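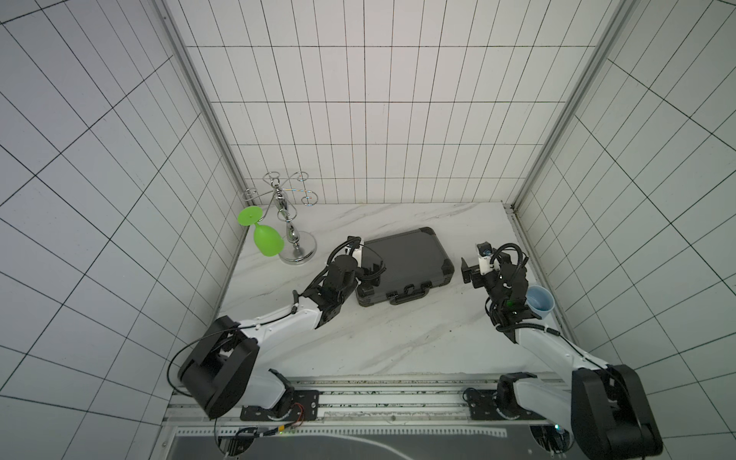 Dornstead says its water gadget works. The numbers are thin

The town of Dornstead wants to extend a program that puts a magnetic water conditioner under the kitchen sinks of homes with hard water, after what it calls a "very strong" first round. The evidence released so far is a survey of people who had been given the device for free.

The unit, called the Plekerer, clips around the cold water pipe. Its maker, Wostent, says it changes the way minerals behave so that they rinse away before they can settle as scale on faucets, kettles and glassware. It takes no salt, uses no power and has no parts to replace. It costs the town $300 apiece.

The town bought 2,000 of them in the spring. By July, according to a five-page report posted on its website, 1,618 had been installed. The report doesn't say where the others are. A town spokesman said they were "in the pipeline," and did not seem to be joking.

What the survey asked

Residents were sent a form 8 weeks after installation. It asked whether they had noticed "cleaner fixtures," "clearer glasses" or "softer-feeling water," and gave them a scale running from "some improvement" to "great improvement." There was a box for other comments. There was no box for no change.

Most people who sent the form back reported an improvement, the report says. How many sent it back is missing from the text and from both charts.

"I wrote 'nothing' in the comments and left the rest blank," said Josefien Peeters, who rents a two-bedroom on the east side. "I don't know what they counted me as. My kettle looks the way it always did, and I descale it with vinegar like my mother."

Other users are happier. Tsz-kin Ho runs a small catering business from home and said his wine glasses used to come out of the dishwasher with a gray film. "They're better now. I'd say a lot better," he said. He also switched detergents in the same month, and said he couldn't swear to which one did it.

That is the trouble with the whole exercise. The town didn't hold back any homes for comparison, and it didn't measure scale on anything, before or after. The hardness of the water wouldn't settle the question either, as Wostent says plainly that its product leaves the minerals in.

Orlando Muñoz, a retired chemistry teacher who has filed two records requests over the program, thinks a proper test could have been run for the price of a few units. "Take twenty matching kettles. Put the clip on ten of the pipes and a dummy clip on the other ten, and don't tell people which is which. Weigh the scale at the end," he said. "I'd have done it with my tenth graders."

He has had one reply to his requests, a letter saying that the records he wanted were being gathered.

Wostent's answer

Wostent declined to make anyone available for an interview. In a written statement the company said the Plekerer was "backed by years of field experience and thousands of satisfied users," and that results vary with pipe material, flow rate and the local mineral mix. Asked which pipe materials it works best on, the company sent the same statement again.

The product page lists one study. It was done by a lab named Chuang on a test rig with a closed loop, where the same water passes the magnet over and over. Water in a house passes it once, on the way to the faucet. The page doesn't go into that.

None of this proves that the device does nothing. Tests of magnetic conditioners have gone both ways over the years, and the people selling them tend to quote the ones they like. So do the people who can't stand them. But a town about to spend more money ought to be able to say what it got for the first lot, and so far Dornstead can say that people who were asked how much better their water was picked an answer. 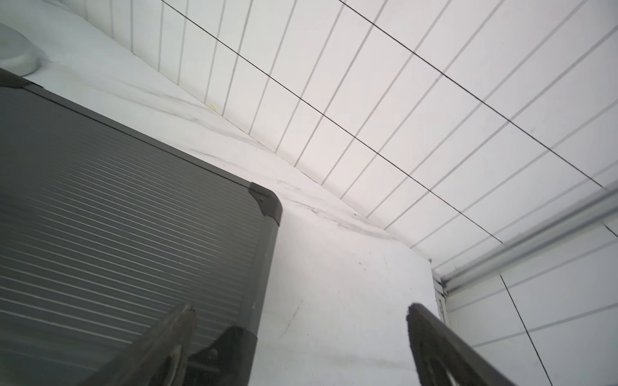
What happens next

Wing-sze Yip, the town's utilities manager, defended the program and said the survey was never meant as a lab test. "We asked people about their experience at home, and their experience was good," she said. She agreed that the form should have had an option for no change, and said the next one will.

She would not say how many new units the town plans to buy. A draft of the utilities budget has a line for "household water quality devices" with the amount left blank.

Council member Hiu-tung Lo, who voted for the first purchase, said she is no longer sure about a second. She wants the installed units left where they are and the unused ones counted and, if possible, returned. "We may have bought something useful. I can't tell from this report, and I've read it twice," she said. The sales agreement allows returns on unopened boxes, she added -- though she has yet to find out how long that offer lasts.

The budget draft goes to the council next month. Residents who want their unit taken off can call the utilities office, which says it will remove the clip free of charge but won't put it back on later.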